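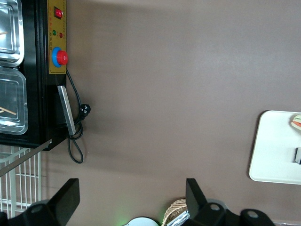 Keep the bad takes

I have spent most of this year gathering examples for a kitchen robot, and I want to argue against something almost everyone in this line of work does, me included until January. We throw away the clumsy ones.

The usual way goes like this. A person steers the arm through a small job, such as moving a sandwich to a tray or turning the knob on a food warmer. The wrist camera and the joints are recorded. At the end of the day somebody goes through the recordings and deletes any where the operator fumbled, paused or had to try twice. What is left looks good in a meeting. It is also a poor guide for a machine that will fumble all the time.

Our set at Wesmont had 2,000 recordings in it last winter. After cleaning we kept 900. Siebe Leemans did the cleaning and he was strict, as he had been asked to be. The model trained on those 900 was smooth right up to the moment a grip was slightly off, and then it had no idea what to do. It would close its fingers on air and carry on to the tray. It had never seen a person miss and go back.

Dilruba Hettiarachchi asked for the deleted recordings and found 58 where the operator had missed, backed off and finished the job anyway. We put those back in. I won't claim that fixed everything, but the arm started to back off and try again, and it had not done that before.

The argument on the other side is a fair one. Kasun Amarasinghe has made it to me more than once: a learning system copies what it is shown, so if you show it mistakes you will get mistakes. He is right about some of them. A recording where the operator gives up halfway teaches giving up. One where the gripper shoves the warmer across the counter should go. I would still delete those. But a miss followed by a recovery is a different thing, and it ought to be labeled and kept.

The same goes for the counter itself. I have watched people tidy up before every take – cord tucked behind, tray squared to the edge, foil in the trash. Real counters have plugs lying on them. If the cord is only ever in one place, the arm learns that place.

What I would like is a dull change in habits. Write down why a take was cut. Keep the cut ones on a drive for at least a year. Give operators credit for recoveries. At the moment six people steer for us, and they are judged on clean takes per hour, so of course they restart the second something slips. Mitra Ranjbar has asked for that number to be dropped from the weekly sheet. I think she should get her way.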